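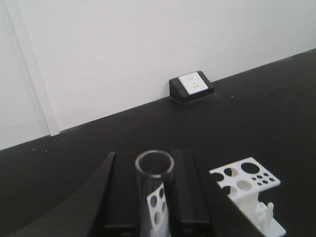
Countertop

A countertop, also called a worktop or bench top, is a raised, flat work surface found in kitchens, bathrooms, workshops and laboratories. It is usually fixed on top of base cabinets and runs along one or more walls.

Materials

Common materials include granite, marble, engineered quartz, laminate, solid wood, stainless steel, tile and concrete. Natural stone is cut from slabs and most kinds need to be sealed. Laminate is made of layers of paper and resin pressed together and glued to a core board. It costs less than stone but can be scorched by hot pans. Wood can be sanded and oiled again when it becomes worn.

Installation

Stone tops are measured after the cabinets are in place, often with a template. Long runs are made in two or more pieces and joined with tinted epoxy. The gap between the top and the wall is filled with caulk or covered by a backsplash. Cutouts for sinks and cooktops may be made in the shop or on site.

Electrical outlets

Outlets serving a counter may be placed in the wall, under the wall cabinets or in housings mounted on the counter itself. Angled housings are one type. Local codes set the spacing and the kind of shock protection required.

Care

Most surfaces are cleaned with mild soap and water. Acids such as vinegar and lemon juice can etch marble and limestone.

See also

Backsplash
Butcher block
Kitchen cabinet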